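Chapter 8
Training Data and Test Data

December – by Idalina Patrício
6 min read

A program that sorts messages has to learn from messages someone has already sorted. In this chapter we use a set of 1764 customer emails from Plakuren, a mail-order firm, each marked by hand as an order, a complaint or a general question. We will train a simple classifier on part of the set and check it on the rest. 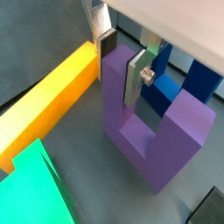
Why not train on all of the emails?
If every email is used for training, there are none left that the program has never seen. A good score on familiar emails may only show that it has memorized them.

The emails we keep back are called the test set. Ours has 200 emails, picked at random before any training starts. The other 1564 are the training set.
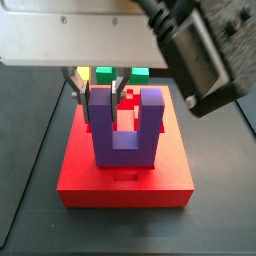

Idalina Patrício
Course author, Nedima Press

Picking at random matters more than it may seem. The Plakuren file is in date order, and the last part of it is mostly complaints about a late delivery. A test set taken from the end would tell us how the program handles late deliveries and very little else.
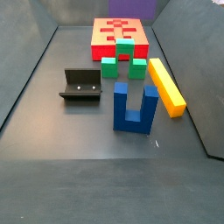
Duplicates are another problem. Some customers sent the same email twice, and if one copy lands in each set, the program is being tested on something it has already read. Remove the duplicates first – the 1764 emails are what remained after we did this.

Our first classifier got 86 percent of the test emails right. Section 8.2 looks at the ones it got wrong, which were mainly questions that mentioned an earlier order. 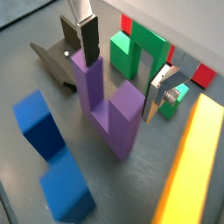 Figure 8.1. Gripper fingers at a purple U-shaped block.

Before you go on, write down what you would expect the score to be on the training set. You will work it out in Exercise 3 and compare the two numbers. Keep the test set in a separate file until then, and do not use it to adjust the program.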